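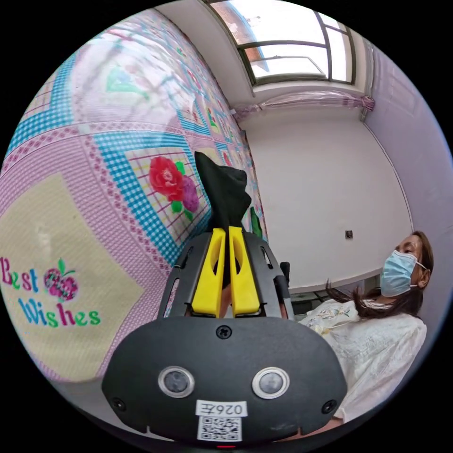 A morning with the Boonchu software team

I went to the Trekeo open day in July expecting slides, and got a house full of grippers and people who love talking about trajectory code. What a treat!

Chanida Chuensuk walked our group through Boonchu, the toolchain that turns handheld demonstrations into something a robot policy can learn from. Cloth is what they care about most at the moment, which made me very happy (I have fought with cloth in simulation for years and mostly lost). They had 1757 demonstrations in the set when we visited, and she let us scrub through as many as we liked. The timeline viewer is lovely — finger opening on one track, estimated camera pose on another, and the video sitting on top so you can jump straight to a grasp.

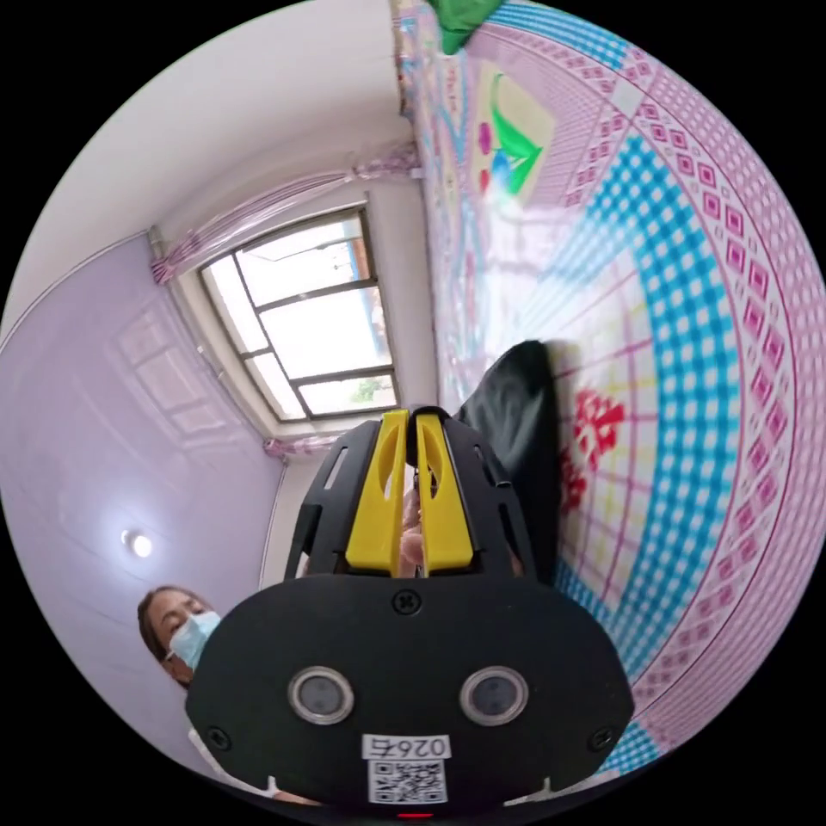

Pose estimation got the longest discussion. Patterned bedding gives the tracker plenty of corners to hold on to, while plain walls give it very little, and a bright window can throw the exposure off just as the hand turns. Amnuay Yimyam showed us a plot where the estimate drifted 30 millimeters over one fold, then the same run after the loop closure step, and you could hear the whole group go "ohh."

After the break we moved on to planning. The policy predicts short chunks of motion, and a separate checker throws out any chunk the arm can't reach. I asked how often that happens and Amnuay pulled up the log right there: 52 rejected chunks in the last batch, most of them near the wrist limits. I want that log format for my own work!

Kanyarat Khamphan is rewriting the calibration tool next, with a proper undo button. She took down my email so I can try the early build.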